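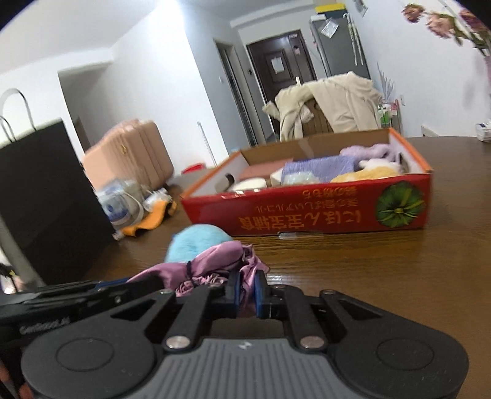 Pink satin, a pompom and the red box on the brown table.

She had the kettle on before I had got my coat off, and by the time I had found somewhere to sit she was already telling me about string. The woman who runs Lundell, a small gift-box workshop above a row of shops on Etine Street, has opinions on string, and on tissue, and on how tightly a scarf ought to be folded, and she is such good company that I was happy to hear all of them. She asked me to leave her name out of this. "Put the name of the shop," she said, "because the shop is what I'd like people to remember, and I'm only the one who sweeps it."

Lundell makes up parcels of soft things. People send her a note about the person they have in mind (a new mother, a niece gone off to college, a friend who has had a rotten winter) and she picks out something to hold, something to wear and something to nibble, and fits the lot into one box. Last year she sent out 682 of them, nearly all from the same brown table by the same white wall.

"I started with hats," she told me. "I'd knitted far too many of them, and a friend said well, put them in with something, then, and so I put one in with a bar of soap and a bag of toffees and sold it at the Saturday market in Torach. And the lady came back the next week and wanted another two! I hadn't got another two. I had to go home and knit."

I asked how she decides what goes in first, which I had thought was a simple question. It took us through the whole of the first pot of tea.

"Flat things down, always," she said. "If you've got a knitted piece, fold it and let it lie in the bottom or the middle, and then everything else has a bed. People start with the little bits, and then they've got a big scarf in their hands and nowhere for it to go, so they squash it on top and the lid won't meet. I did it myself for ages. And satin is a devil. Satin won't stay where it's put. You turn round to pick up the scissors and it's slid off somewhere. I gather it up in the middle and pick it up by the gather, and then it behaves for a minute or so."

She is fond of fuzzy things, and told me so more than once. Pompoms come in a bag from a supplier called Marinho, who will only sell them in lots of 2000, and she is still working through the blue. "My sister says I'll be buried with them. But you drop one into a corner and it holds everything else still, and then the person at the other end finds it and it makes them smile, so it's done two jobs."
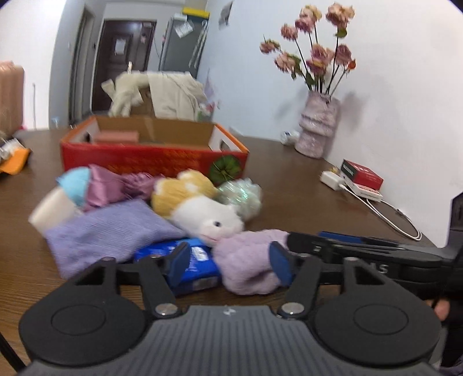 The boxes themselves are a mixture. She buys some new, in plain brown, and she also takes in good strong printed ones from the shops along the road, which she likes for their colours. Red is her favourite. "A box that's carried food is a well-made box, as a rule. It's had to be. And if it's got hand holes in the sides then the postman likes me, and I do need the postman to like me." She wraps those in brown paper before they go out, though customers who collect in person often ask to have theirs left as it is.

And the snacks? She laughed at that, and went to get us some biscuits. "Something to eat, every time. It needn't be grand. My grandmother never posted a jumper in her life without a packet of something tucked down the sleeve, and when I was away from home I used to shake the sleeve before I'd even looked at the jumper. Dreadful child. So there's always a packet, and I like to put it next to the toy if there's a toy, so it looks as though the toy's been at it."

Toys, it must be said, get the best of everything at Lundell. A plush animal may very well leave the building in its own knitted cap, and the caps are the one thing she won't hand over to anybody else to make. Each takes her 23 minutes if the radio is good, and rather longer if there's a play on. She has 43 patterns in an old biscuit tin, some on the backs of envelopes, and let me look through them as long as I kept them in order. (I did my best. I am fairly sure the bobble one went back in the wrong place, and I'm sorry.)

I wondered whether she ever got a box wrong. She poured out the end of the pot while she thought about it.

"Oh, yes. I sent a man a lilac shawl that was meant for his mother, and he got a tin of fudge and a pair of socks out of it too, so he didn't complain, he just wrote to ask whether the shawl was wool. He kept it! I made his mother another one. What I mind is when I've packed it and it shuts and it's all as it should be, and I just don't like the look of it. Then I take everything out again and spread it on the table and have a walk round. Sometimes the only thing wrong is that the blue is next to the other blue."

In January she shuts for a fortnight, cleans the shelves and orders the ribbon. Otherwise you can climb the stairs most afternoons from two o'clock and choose your own bits from the baskets, and she will fold them for you while you wait. Allow longer than you think you'll need. I had come for half an hour, and it was dark when I went down again with a hat I hadn't meant to buy.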